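Faking it properly: an afternoon with Beatrice Nyaga

Beatrice Nyaga has strong views on tulips. She thinks they should be bought closed, stood in with other closed ones, and never asked to share a vase with a sunflower. It makes no difference to her that the tulips in question are artificial and will stay closed until the sun burns out.

"People say to me, it's fake, so who cares where it goes," she says. "Well, I care. A real arrangement gets a week. A fake one you have to look at for years."

She has been arranging flowers for 19 years, the first stretch of it with real ones, at a shop in Brernport that smelled wonderful and paid badly. Her own business, Kirui, deals only in the artificial kind: dining tables, dentists' waiting rooms, a funeral home that asked to be described as "a long-standing client." I met her at two in the afternoon, when she is at her most forgiving, and asked her to explain how to put a flower in a vase. I had assumed this would be a short conversation.

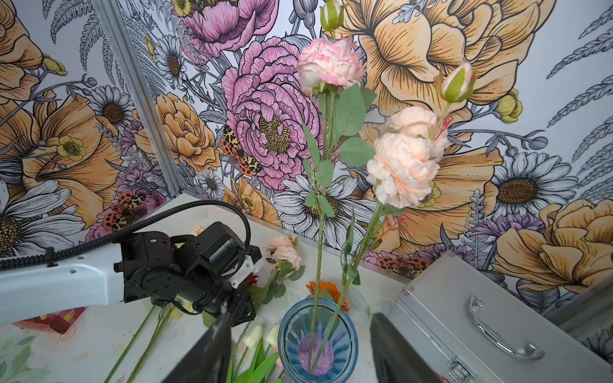
Page last changed: May, to correct the spelling of Tarkgate

She starts with height. Most artificial stems, she says, are sold far too long for any vase a normal household owns, and most people respond by shoving them in and hoping. The result leans. Her rule is to stand the tallest stem in first and walk to the other side of the room.

"If it looks like a person waiting for a bus, it's too tall. Bend it or cut it. You've paid for the wire, use the wire."

I ask about carnations, having grown up in a house where they were considered the flower of the petrol station. Beatrice puts down her tea.

"The carnation is the best fake flower there is. All those ruffles – you can't see how it's made. A fake lily, you know from the doorway. A pink carnation with a darker edge, I've had people lean in and sniff."

Did she tell them?

"I let them finish."

She is less generous about leaves. Manufacturers, in her opinion, put all their effort into the petals and then attach whatever greenery is lying about. She once counted the stems in her storeroom, all 273 of them, with a view to throwing out any with leaves that didn't belong to the flower. She stopped when she realised she'd have almost nothing left to sell.

Her former apprentice, Ramil Cruzado, now does shop windows at Tarkgate and is, she says, the only person she knows who irons a leaf. (On low, under a tea towel. I rang him to check, and he was mildly offended that I thought there was another way.) Ramil holds that you should lay every stem out flat on the table before a single one goes in the vase. Beatrice taught him this, and he has apparently been explaining it back to her for years.

"He's right, though. You put them down and you look at them. If you pull them out of a box one at a time you end up with whatever came out of the box."

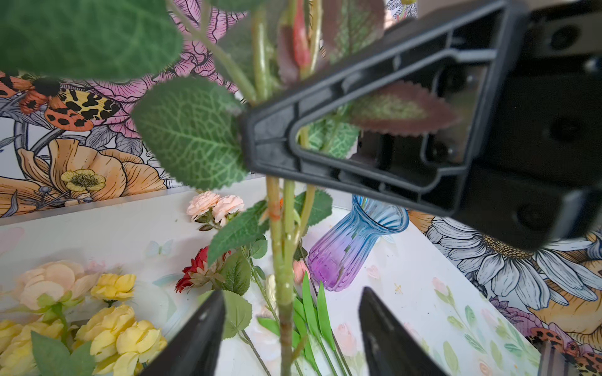 Coloured glass is another matter on which she will not be moved. She likes blue, she likes purple, and she is wary of anything perfectly clear, for the simple reason that a clear vase shows the ends of the stems, and the ends of artificial stems are nothing to be proud of. Some of her customers get around this with glass pebbles. Some pour in real water, and she has stopped trying to talk them out of it.

"Tahmineh changes hers every second morning," she says. Tahmineh Nikzad is the neighbour who lends her the good teapot. "Fresh water, for polyester. I said to her, what do you think they're doing with it? She said it's about respect."

We move on to the question of background. I mention, as neutrally as I can manage, that there are people who would not put a bunch of flowers in front of wallpaper covered in peonies, or on a tabletop with a floral print of its own.

"Beige people," says Beatrice.

Her argument is that pattern behind flowers only looks like a mistake when it's timid. A sprig here and there will fight with the vase. Peonies the size of dinner plates won't, because next to them the vase is plainly the small, solid thing at the front. She first saw it done in a Brernport tea room and went home and stripped the hall.

How did the hall turn out?

"Loud. My husband wears a hat in it."

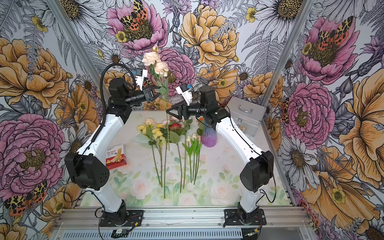
Roses she leaves until last, both in the vase and in conversation. A spray of pale ones is what customers ask for more than anything else, and it's what she finds hardest to place, on account of the blooms all sitting at the top and the stem beneath having nothing much to say for itself. She hides the stem behind something bossier. A red protea does the job nicely. Yellow roses she'd keep in a bunch of their own, away from the peach, "or they both look ill."

As for dust, which I had been saving up as my difficult question, she waves it away. A hair dryer on cool, 4 times a year, held at arm's length and preferably outdoors. She has heard of people putting theirs through the dishwasher and would like them to write to her, as she has some questions.

By now the tea is cold and I have a page of notes about leaves. I ask whether she ever misses the real thing. She considers this for longer than she considered anything else.

"The smell, a bit. I don't miss the buckets."

She sends me home with a single orange gerbera and instructions to put it in something narrow. I have it in a beer glass on the windowsill. I haven't told her.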